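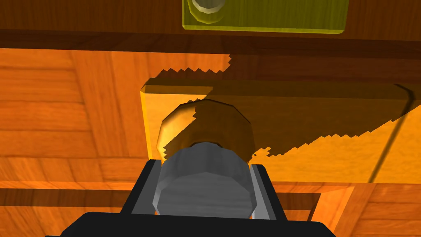 Simulator view from the drawer demo: open gripper below the brass-coloured knob.

Open day debrief, April

Setareh Parsa opened with thanks to everyone at Sternau. A lovely day – 245 visitors, and a queue for the drawer demo right up to closing!

Cyrill Kuster reported that the simulated cabinet was the favourite by far. School groups asked brilliant questions, mostly on how the gripper lines up with a knob. Agreed to keep it for the Mellton visit, with slots of 30 minutes.

Jagged shadows on the wood noted. CK to look at render settings.

Leaflets: 1,000 more to be ordered. Action SP.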